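I started typing up my grandmother's recipe cards in March and it got out of hand, so now it's a dataset. Hi!

# Altdale Recipe Cards

There are 3,191 rows in `cards.csv`, one per card, and 2,557 of them have a full ingredient list. The rest are mostly titles with a note like "ask Bernadette" (that's Bernadette Hegarty, my great-aunt, who wrote nearly all the cakes).

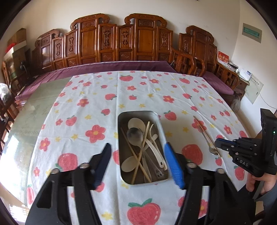 ## Columns

- `title` – spelled the way it was on the card, mistakes and all
- `ingredients` – separated by semicolons
- `oven` – Fahrenheit, blank if the card just says "hot"
- `writer` – my best guess from the handwriting

I left the measurements alone. A "teacup" stays a teacup, and please don't send me a pull request turning it into milliliters! Obsa Yilma wrote a converter and it lives in `tools/` if you really want one.
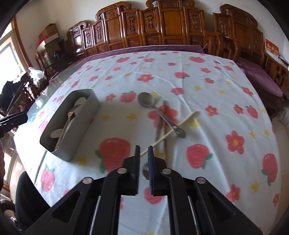
The soups are the messy part. I had 14 cards for the same barley soup and merged only the ones that matched word for word, so you'll still see 11 of them in there (sorry, they're all a bit different and I like that).

## Using it

Do whatever you want with it, just keep the writers' names in. Typos go in the issues tab – I check it most evenings after dinner.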